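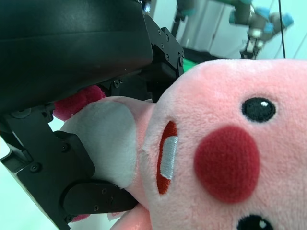

Fig. 1. Pale-pink plush with embroidered eyes, felt cheek patch and a shaggier tuft.

Landton Toy Making and Repair, Part 1
Handout 4: Faces, pile and cleaning
Tutor: Madalena Carrilho

Bring this handout to the February session together with your sample card and one soft toy of your own. The toy does not need to be in good condition.

1. Pile

Plush is sold by pile length and by how densely the pile is set. Fleece has a short, fuzzy surface and shows every stitch, so it suits faces. Longer pile hides seams and is used for manes, tufts and tail ends. The toy in Fig. 1 has both: fleece on the head, and a looser deep pink-red pile for the tuft.

Always find the direction of the pile before you cut. Stroke the cloth with the flat of your hand. The smooth way should run down the body. Mark it on the back with a chalk arrow. Cut long pile from the back with the tips of the scissors, through the backing only.

2. Eyes

Embroidered eyes are stitched before the head is sewn up. Work the black first in satin stitch, then add the white highlight on top. Put the highlight in the same place on both eyes. Compare the eyes in Fig. 1, where each has a small white spot on the black.

Practice: draw a circle 15 mm across on scrap fleece, back it with stabiliser and fill it. Allow some 20 minutes.

3. Cheeks and mouth

Felt does not fray and needs no hem. Cut the cheek patch slightly oval if the head is rounded, and pin it with the head lightly stuffed. Sew round with small overcast stitches in matching thread.

For an open mouth, use red cloth for the inside and stitch the tooth on top. In Fig. 1 the white patch sits in the middle of the mouth, with red left above and below. Leave a similar margin on yours.

4. Cleaning

Test any red felt with a damp white cloth first. If colour comes off, clean round it and keep it dry. Surface wash with cool water and a little mild soap. Brush the fleece with a Bristis soft brush while it is damp, and long pile again when it is dry.

For next time

Finish two practice eyes and one cheek patch. Read the Hung notes on stuffing, pages 4 to 15. Thread and felt can be bought from the Skestoson cupboard before class.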